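Notebook, Preltbridge shop, July

Cello, Dimitrov, in for a wolf between E and F on the G string. Owner plays it in quartet and wants it stable before the Gredis recording sessions.

Setup as received: soundpost 2 mm inside the bass edge of its old mark, slightly short, top fit open on the north side. Bridge leaning toward the fingerboard. Tailpiece on a steel tailcord, afterlength long. Endpin collar tight.

Tap tones taken with strings damped. Main body resonance sits just under F, so the wolf is where it should be expected. No open seams found. Old cleat repair in the lower treble bout is sound.
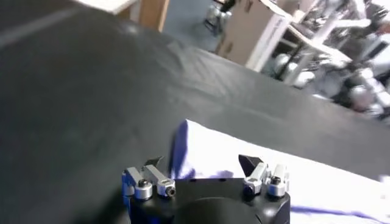 Cut new post from the split spruce in drawer 4. Fitted full contact top and back, checked with mirror at both f-holes. Set it a post's width behind the bridge foot. Bridge squared, feet not touched.

First play-through, 9:30: wolf narrower, C string less woolly, A a little hard in first position. Swapped the steel tailcord for Dranen synthetic and shortened the afterlength. A string eased. Wolf still speaks on a slow bow near the bridge.

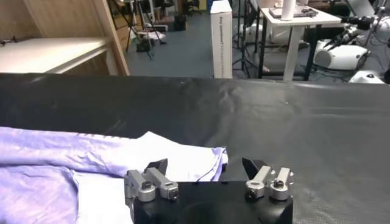 Tried a brass eliminator on the G afterlength, then on the C. Better on the G. Moved it toward the bridge in small steps until the F held under full bow weight. Position marked in pencil on the job card, no. 1592.

Leave at pitch overnight. Recheck post fit and bridge lean before the owner collects. Reorder tailcord.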